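Water, and where to keep it
March 31, 2023 | Posted by Benito Esteban

I have been working out how much drinking water the office needs, mainly to settle an argument with Amparo Bravo over whether we order too often. There are 17 of us on the books at Stanine and 9 at a desk on a normal day. Between January and now we got through some 146 litres a fortnight, tea included. The figure is higher than I would have guessed and lower than Amparo claimed. 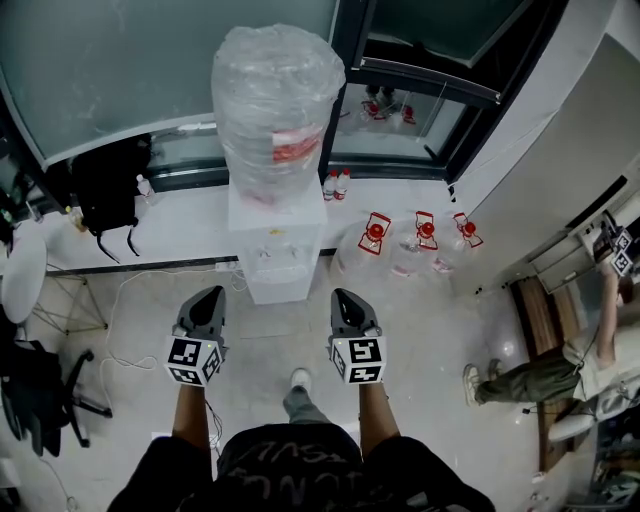 Empties are the part of the system that takes up floor. A full jug can stand anywhere that will bear the weight, but an empty one weighs very little, rolls when knocked and has to be kept for the deposit. Ours end up on the floor to the right of the dispenser, under the window ledge, with their red caps and handles still on. I would leave the caps on in any case. Dust gets in otherwise, and Kotell, who deliver, prefer them closed.

The other question was whether to strip the plastic film before fitting a jug. Kai-wen Fu says always. I say the neck needs to be clean and bare, and the rest makes no difference to the flow. 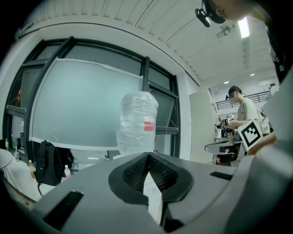 Wiping the neck takes a few seconds with a clean cloth. The tap recess needs doing more often than the neck does, as drips collect there and leave scale. I use a weak citric acid solution, then rinse twice.

From April the order goes to fortnightly, with one spare jug held back. Amparo has agreed to this in writing.

3 comments | 2 shares

Recent posts
Descaling the Mathur kettle
Shelf brackets: load and spacing
A label scheme for the stationery cupboard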